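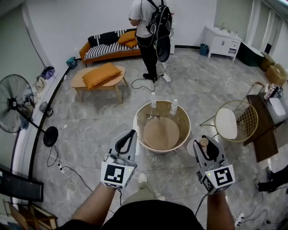

*Round table, wire chair and desk in the front lounge, Fleltville*

**Lukon - front lounge working group**
Minutes, 1/5/19

Present: Oana Radu (chair), Domnica Roman (minutes), two members from the Liem office.

**1. Last minutes**

Agreed with one correction. The invoice for the blinds was 143 dollars and has been paid.

**2. Round table**

Oana asked whether the round table with the amber top should stay in the lounge. It is low and the tray top is shallow, so it holds water bottles and glasses well enough but is no use for writing. Liem would like something taller. Domnica said visitors use it every day and a taller one would block the way to the desk. Agreed to keep it until April and look again then.

The round wooden disc stays on the table. People are asked to take their eyeglasses and bottles with them when they leave.

**3. Chairs**

Fuken has quoted 280 dollars for two more gold wire chairs with white seats, to go with the present one. Delivery is 90 dollars on top. The white cushions were discussed - Oana would prefer a darker color, Domnica would not. Fuken to be asked if the seat covers come off for washing. No order until they answer.

**4. Power strips and cables**

There are power strips on the floor with black and white cables lying across the tiles. One strip is on the desk side, near where people sit. Agreed that the cables should run along the wall where they can reach, with a cover where they can't. Domnica to get a price for covers.

**5. Desk**

The white appliance stays on the dark brown desk for now. The holder on top of it is to be moved to the shelf by the door. Liem to do this.

**6. Budget**

942 dollars left for the lounge before any chairs are ordered. Cable covers come first.

**Actions**

- Oana: write to Fuken about seat covers
- Domnica: price for cable covers
- Liem: move the holder

Next meeting in April, date to be set by email.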